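Camwood Reading Room: Progress Report to the Jarman Fund
Period covered: January to April
Prepared by Brisa Arriaga, project lead

Summary

The fit-out paid for by the second installment of the grant is finished, and the room is in use. Shelving, lighting and ceiling work are done. Cataloging is behind schedule and will run into the next period. We are not asking for a change to the total budget.

Shelving and lighting

The old metal racks were removed in January. The building dates from 1912 and the walls are not square, so the joiner, Remigiusz Borkowska, had to remeasure the back wall before cutting. This cost us 7 working days. The wood is the same on the side and back units, as agreed in the revised drawings. LED strips were added under the shelves on the left side after readers told us the old lighting made it hard to read spines.

The main ceiling light was replaced in March, and the recessed downlights were wired on a separate switch. The vent stayed between them to avoid moving the duct.

Books have gone back first on the left side. Dark-spined volumes are on the upper shelf, and the bottom shelf is being used for face-out display. Dineo Mabuza placed the potted plants, including trailing ones on the back wall, and has drawn up a watering schedule for staff.
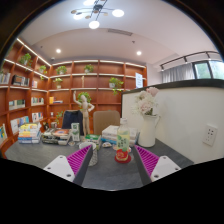 Cataloging

Nearly 600 titles have been entered in Triltura, the catalog system we moved to in February. Records from the old card file need more correction than we planned for, mostly missing publication dates and duplicate author entries. Stanisława Cieślak is working through them by shelf and expects to finish the left side before starting on the back wall.

Use of the room

The morning reading group moved back in at the start of April. Darnport school has asked for a regular afternoon slot, and we have agreed to a trial. Comments so far are mostly about the light, which people like, and the door, which still sticks.

Budget

Shelving came in on the quoted price. Electrical work went over because of the extra switch, and the difference was taken from contingency. Invoices are attached separately.

Next period

Complete cataloging of the left side and begin the back wall.
Print and fit shelf labels.
Repair the door.
Send the reader survey to Stanisława Kołodziej at the Fund for comment before it goes out.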